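Simulated test scores should not stand in for bench trials, says Clurholm

New guidance asks suppliers to show their working before a robot arm is put near a real table

For release: April

Clurholm, the testing body for small handling robots, has published its good practice guide on the use of simulated trials in supplier claims. The guide applies to tabletop arms with two-finger grippers, the kind now being sold to shops, kitchens and small packing rooms. It is free to read and carries no legal force.

The guide comes after a review of 109 claims made in sales literature and tender replies. In every one, a success rate was given for picking up or moving household goods. Only 2 gave enough detail for another team to set up the same trial and run it again.

"I have read a lot of brochures this year and I am not much wiser for it," said Denise Staniforth, who led the review. "A supplier tells you the arm did well in testing. Fine. Tested on what, laid out how, and who decided it had done well? If the answer is a computer model that the supplier built, I would like that in the same size of type as the score." 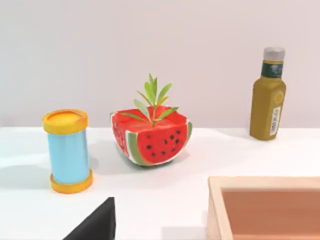

Page last changed: April, 4.10 pm

Simulation is cheap and quick, and Clurholm accepts that nobody is going to stop using it. A rendered tabletop can be filled with bottles, tubs and trays and reset in a moment. The concern is how little of that work reaches the buyer. Shadows fall where the software puts them. A bottle weighs what a file says it weighs. Where a supplier has guessed at friction or weight, the guide asks for the guess to be printed next to the result.

The guide also asks for a plain list of every object used, with sizes, and for failed attempts to be reported alongside the good ones. Dropping a run from the figures because "the scene did not load properly" is allowed only if the rule for doing so was written down first. Reviewers met that phrase, or something close to it, far too often.

Part of the review looked at published scenes from Andeck, a simulated tabletop set put together by Drulent and open to any supplier. Drulent gave reviewers access to 619 recorded runs. Of these, 106 had been marked as successes with no note of who or what had made the decision. Drulent has agreed to add the missing notes but has not said when. Clurholm will report again once it has seen them.

Camera views were another weak point. Many suppliers show a wide view in their publicity and say nothing about the views the arm was given to work from, and those can be far less helpful. Clurholm wants all of them disclosed, at the resolution used in the trial, including the ones taken close in where the gripper covers much of what it is meant to be looking at.

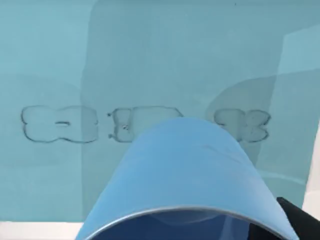 A supplier who leaves those views out is asking the buyer to judge the arm by a picture it may never have worked from. Under the guide, a claim that rests on one camera must say so, and a claim that rests on several must say what happens to the score when one of them is blocked.

Jinfeng Du, who wrote the section on crowded layouts, would have gone further. "My draft said no simulated score should be quoted at all without a bench trial beside it," he said. "We did not get agreement on that. I still think a buyer who sees a simulated score alone should treat it as a sales figure."

Crowded layouts get a section to themselves for good reason. Picking one item from a clear patch of table is a different job from reaching past a tall pot or a cup with handles, and many claims in the review ran the two together. The guide sets them apart and asks for a separate score for each.
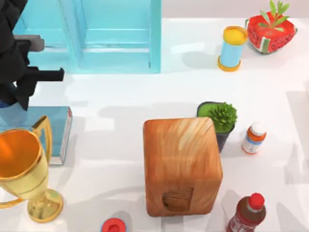

A simulated tabletop with a cabinet, a trophy cup and other goods, with the arm at upper left.

Suppliers have not all welcomed the text. Peng, which sells arms to small packing rooms, told the review that full disclosure would be costly and that customers do not ask for it. Clurholm's reply is that customers can hardly ask for something they have never been told exists.

There is a fair question about how much a voluntary guide can do. Clurholm has no power to fine anyone or to take a claim out of print. It will publish the names of suppliers who sign up, and it will check a sample of their claims each year. A supplier found to have left out failed runs will be taken off the list, with the reason given.

"I don't expect a rush," said Denise Staniforth. "Signing up means showing people the bad afternoons as well as the good ones. We'll see who fancies that."

Notes to editors

The guide covers fixed tabletop arms only. Mobile machines and arms that work alongside people in shared spaces fall outside it.

"Bench trial" in this release means a trial with a physical arm and physical goods.

Denise Staniforth and Jinfeng Du are available for interview through the Clurholm press desk. Requests received before 3 pm will be answered the same day.

Ends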